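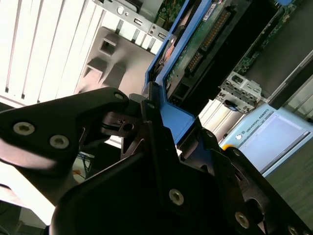 Chapter 3. Where the Files Live

Search this book Go

Every office keeps stuff. Letters, bills, pay records, the May newsletter from years back. Used to be paper in a cabinet. Now mostly drives in a server, and the old problems came along with them - who can find it, who can change it, who throws it out.

In this chapter: storage, backup, retention. In that order. Skip the last part if your course doesn't cover records law.

Start with a case. Briseck, a small freight firm, kept 288 folders on one shared server. No naming rule. One clerk filed by customer, another by date, a third by whatever came to mind. When the firm merged with Dekach they had to match up 3,000 invoices by hand. Took 30 days. The drives were fine the whole time. The filing wasn't.

So - storage is a place, filing is a habit. Keep the two apart in your head as you read.

Some terms you will need:

Server: a computer that holds files or does jobs for other computers.
Caddy: the tray a drive sits in, so it can go in and out of the chassis.
Backup: a second copy, kept somewhere else. A copy on the same drive is not a backup, whatever the label says.
Retention: how long a record has to be kept befor it can be destroyed.

Section 3.1 takes up naming rules. Short ones work best. Date first, then subject, then version. The Strand method (page margins, next section) adds a department code, which is handy in big offices and a nuisance in small ones.

Before reading on, look at your own folders. Find a file from last May. Note how you found it - by name, by date, or by opening things untill it turned up.

Reader comments

evlow_reader: Is the Strand method the same one as in the first edition? The codes look diffrent.

filing2: Used this for my night class. Briseck case is good, wish it was longer.

mk: typo in the Retention entry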